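About Us

Randance is a small business for tableware and table hire. We lend plates, bowls, glasses, cutlery and tables to people who are having a meal for more guests than their own cupboards can serve. We began in a garage in Pirisden with 132 plates, bought from a restaurant that was closing. Today we have our own building on McIver Road, with a storeroom, a washing room and a front room where customers can come and try how their table will look.

Our customers are mostly families, clubs and small halls. The largest order we can take is for 400 guests. The smallest is for 4, and we are glad to do it, although for such a small order we ask that you collect the things yourself.

The front room

Many people choose their plates from a list and are later surprised by the colour or the size. For this reason we prefer that you visit us before you decide. You can put a plate on the table, sit down in front of it, and take your time. There is no fee for the visit and you do not need to order afterwards.

The tables in our range have dark wooden tops, and we like to leave them without a cloth. The grain is quiet and a white plate looks very clear on it. Our square plate with rounded corners is the one we recommend most often for these tables. It takes a little more room than a round plate of the same width, so please leave enough space between the guests – we can show you how much.

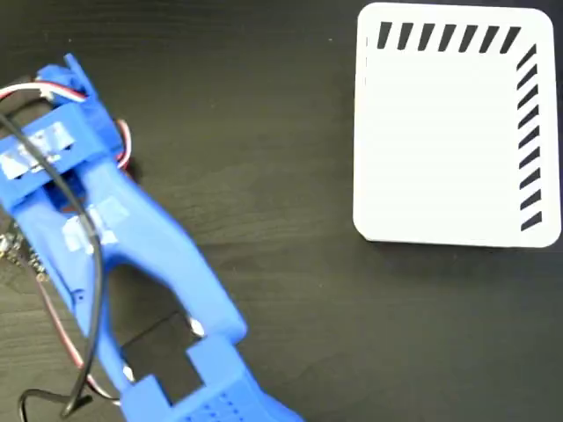

How we work

Every plate is washed by us, also when it comes back clean. You only need to scrape off the food and put the plates in the crates they came in. We check the rims by hand, and a plate with a chip does not go out again. If something breaks at your party, please keep the pieces out of the crate and tell us when you return the order. The first 3 broken items in an order are free of charge.

We deliver in Pirisden and in Brimalholm. For other places, please ask us first. Our drivers carry the crates to the door, and up one flight of stairs if it is necessary. Setting the table is a separate service and should be booked together with the order.

Opening times and bookings

The front room is open from ten in the morning until four in the afternoon. In February we close for two weeks to count the stock and to oil the table tops, and during this time we answer only letters and email.

For weddings and other large parties it is best to write to us early. Tell us the number of guests, the place and what you will serve – soup, for example, changes the list quite a lot. We will send you a suggestion with the full price, including washing and delivery.

Page updated June 2026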